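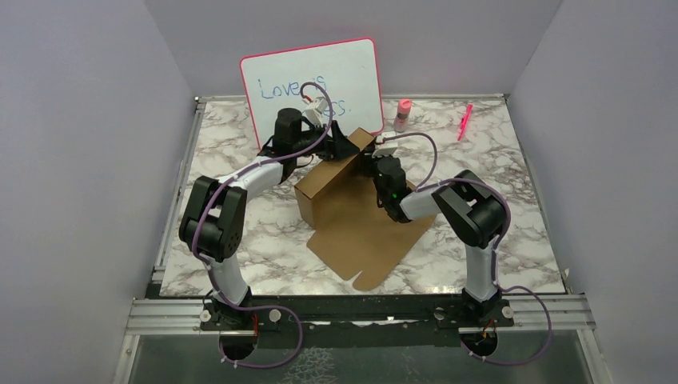
Drendum two-arm bench: progress report to the Plevcombe Makers' Fund
Fri 9 November

Period covered: June to date
Grant: 3928
Spent: 1455

Summary

The bench is built and both arms run from it. Work has moved from assembly to the first real task, which is handling and folding cardboard cartons. We are behind on the software and under budget on hardware. No change to the grant total is requested.

Build

Both arms are mounted on a single aluminum extrusion rail along the front of the table. The original plan had each arm on its own clamp. We dropped that in June after the clamps crept under load and the spacing between the bases had to be measured again before every session. With the bases bolted to one rail, the spacing holds, and we have not had to redo the calibration except when we moved an arm on purpose.

The walls on three sides were a late addition. They keep people from leaning in from the back of the workshop, and they give the cameras a plain background. The marble-pattern top was left over from another member's kitchen job and cost us nothing. It is easy to wipe down, but it is slicker than the plywood we tested on, and light cartons slide when one arm pushes before the other is in place.

Cabling is still not right. The purple cables have enough slack for full reach, but the slack has to go somewhere, and at present it loops over the grippers and hangs down around the bases. We looked at cable carriers from Fallach and decided they were too stiff for arms this size. The next attempt will be light clips along the forearm with one free loop at the elbow.

Carton work

The carton task was chosen because the workshop ships small orders for its members and folding boxes is the job everyone puts off. We use plain corrugated cartons with an attached lid. The steps are to hold the carton from both sides, square it up, bring the lid over and tuck the tabs.

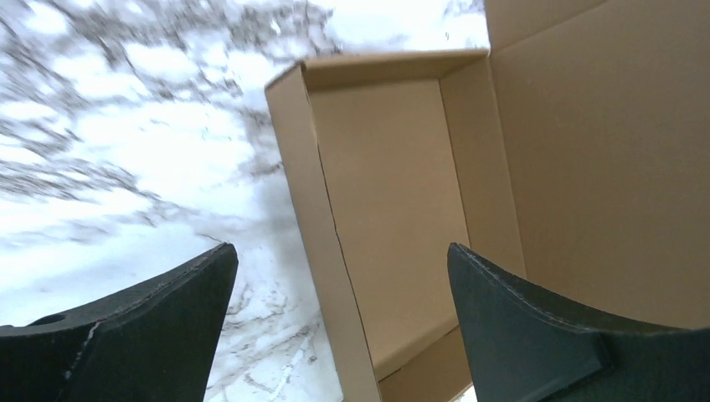

Holding and squaring are in fair shape under manual control. The lid is harder. It leans away from the box when open, and the fingers have to get behind it without pushing the wall of the carton inward. Tucking the tabs has been done by hand control only, and slowly. We have 500 recorded attempts across all the steps, and the Chávez training script now reads them without errors. The first unattended trial was 10 cartons, with the arms doing the hold and square steps only. We stopped it early to fix a timing fault between the two arms and will repeat it from the start.

Wear on the gripper fingers needs watching. We would like to print a spare set before the next long run — the material is already in the budget.

Next period

Reroute the cables. Repeat the trial. Add a thin rubber mat if the sliding continues, although we would prefer to solve that in the motion itself. Start recording the lid step from a wider range of starting angles.

The remaining money is set aside for spare motors, finger material and a second power supply. Receipts to date are in the shared folder, and the next report will include the full parts list.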